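The Case for the Locked Cabinet

Shared offices have spent the better part of two decades taking the doors off things. Open shelving was said to encourage openness among staff, and when the floors of the Stellisach building were refitted, the cabinets went out with the partitions. What replaced them was a run of racks, on which anyone may see what everyone else has put down. The Gukon offices have since followed the same course, and a proposal now before the tenants of the Brabec annex would do so there as well.

It is the position of this column that the annex should keep its cabinets, its doors and its locks.

The argument for removal is chiefly one of space and cost. A closed cabinet needs room for its door to swing, and a person standing in front of it needs room to step back. The proposal puts the gain at 15 feet of usable wall on each floor, and there is no reason to dispute the measurement. It also notes that keys are lost, that replacements must be ordered, and that 13 requests for new keys were received in March alone. These are fair points, and they deserve a fair answer.

A lost key is a failure of record keeping. It is repaired with a numbered hook and a sheet of paper on which people sign their names. An office that cannot maintain such a sheet will not do better with open racks, where the same carelessness will simply attach itself to the contents. Tenants at Stellisach have reported mislaid folders and borrowed binders since the refit, and a good deal of time is now spent walking from rack to rack in search of them.

There is also the matter of what storage is for. Much of what an office keeps is dull, and some of it is private. Personnel forms, medical notes, letters of complaint and drafts that were never sent all have to rest somewhere between the moment they are written and the moment they are filed or shredded. A door protects them from the casual glance, which is by far the most common threat they face. The lock is a second measure and need not be turned every hour of the day. Its presence tells the reader of someone else's papers that a line has been crossed.

Malte Engelhardt, writing in support of the proposal, has argued that private papers belong on the server and that a cabinet is a monument to habits which ought to have ended. The server is indeed the right place for a great many records. Yet contracts continue to arrive with ink on them, auditors continue to ask for originals, and the annex holds 800 folders that no one has offered to scan. 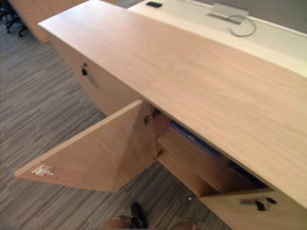
By Debashish Herath
Opinion, Tredstead Quarterly

A low cabinet in pale wood, with a lock in its side and a plain hinged door, is an unremarkable piece of furniture. Its merits are easily overlooked for that reason. The top can be left clear and serve as a surface for sorting or signing. The inside can be divided to suit the work of those who use it. With the door shut, the room is quieter to look at, and visitors are not obliged to read the spines of other people's folders.

Some reform is nevertheless in order. Keys should not be left standing in locks at the end of the working day. Each cabinet should have one named keeper and one spare key, held at the front desk. Contents should be reviewed every March, and whatever has no owner should be removed. Worn hinges should be reported promptly and replaced before the door begins to drag, as a door that closes badly is soon left open.

The proposal for the annex also includes new lighting and a second worktable on each floor. Both are sensible and neither depends on the removal of the cabinets. Tenants would be well advised to ask that the items be voted on separately, and to approve the first two.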